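The Bean Pot at Stilik

My grandmother claimed that in Stilik you could eat for a week and never meet a piece of meat, and the summer I turned 30 I went up to find out. Oh, she was right, and then some!

The bus from Gezer climbed for most of the morning and let me off at the top of the village, 2,250 feet up, with my bag and a terrible hunger. I could smell onions before I could see a single house. Everyone up there was frying onions. I followed my nose downhill (you would have too) to a blue door with Estau painted over it, and a woman in an apron waved me straight to a bench.

She brought me giant white beans baked with tomato and dill, the top gone dark and sticky, and bread still too hot to tear. I tore it anyway. Then came greens picked off the hillside, slippery with oil and so sharp with lemon that my eyes watered, and I asked for more before the bowl was empty.

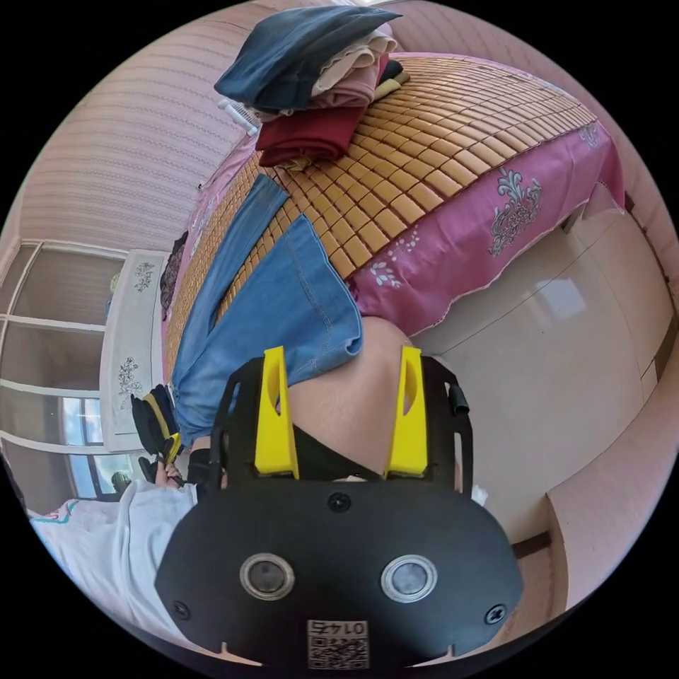

"How long do the beans cook?" I asked her.

"Until my sister calls," she said.

The sister lived over in Stivix and called every night after milking. I came back that evening to see for myself, and sure enough, the phone rang, the oven door swung open and out came the pot, bubbling like mad. The whole kitchen cheered, me loudest of all!

I stayed until the end of July. I learned to salt the eggplant and to roll the vine leaves tight, and I burned one whole tray of stuffed peppers, which we ate with great happiness, scraping off the black bits. On my last night the phone rang and the woman pushed it into my hand.

"Well?" said the sister. "Are they done?"

I lifted the lid and looked.

"Five more minutes," I told her.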